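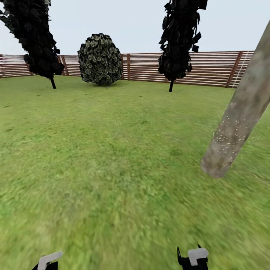
Figure 3. Simulated view from the robot in the fenced yard environment, with both gripper fingertips at the lower edge and a leaning trunk at right.

May 9, 2022
Arska project, software group

4.2 Depth filtering in the yard environment

The planner takes its collision map from the Vumow perception module, which fuses stereo depth with the joint state of both arms. Indoors, the map needed little tuning. The yard was harder. Most surfaces there are either far away and thin, like the slats of the fence, or very close and poorly textured, like the blurred grass under the grippers (Figure 3). Both cases produce bad disparity values, but they fail in different ways and we treat them separately.

For distant structure, the gaps between fence boards let some rays through to the background. The raw map then shows the fence as a broken sheet with holes, and the planner is willing to route an elbow through a hole. We close these gaps with a morphological pass over the occupancy grid before the map is published. The pass runs only on cells more than 2 m from the base. Applied closer in, it also fills the space between the fingers and blocks every grasp.

For near structure, the main source of error is the arm itself. The self-filter removes points that fall inside a padded model of each link. With the default padding, points on the trunk were removed as well whenever a finger came close to the bark, and the trunk lost its lower end in the map. The planner treated that volume as free. We reduced the padding on the distal links and kept the larger value on the forearm, where calibration error matters more.

Foliage is left alone. The tree crowns are built from flat leaf cards, and their depth is noisy at the edges, but they stand well outside the workspace of both arms. Marking them as one coarse obstacle per tree costs little and keeps the grid small.

We ran 70 planning queries in the yard with the Schumacher sampling planner, using the same start states for both filter settings. With the default filter, 48 queries returned a path that was free of collision against the ground-truth mesh. Most of the remaining paths clipped the trunk with a finger or the wrist — the region where the self-filter had erased it. The view from a query with the left finger against the base of the trunk is shown next.

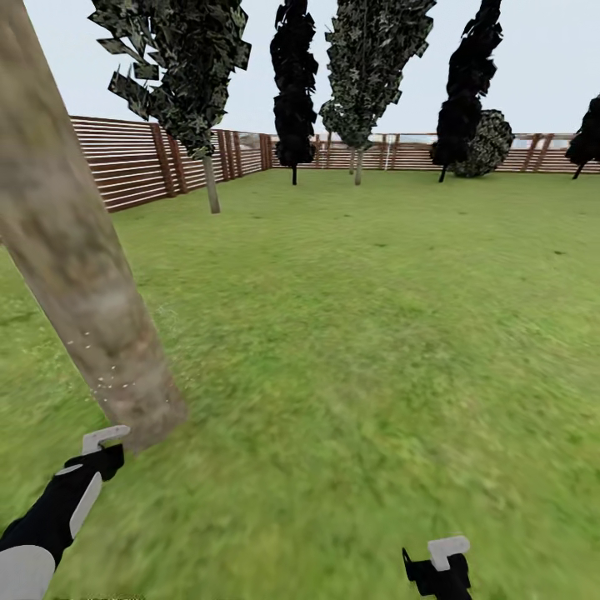
4.3 Replanning and map updates

The Plenovero executor checks the current path against each new map and stops the arm if a cell along it becomes occupied. A single noisy frame can trigger a stop, so a cell must be reported in two consecutive maps before it counts. This adds a short delay to every real detection. We accept the delay at the joint speeds used in simulation and have not tested it at higher ones.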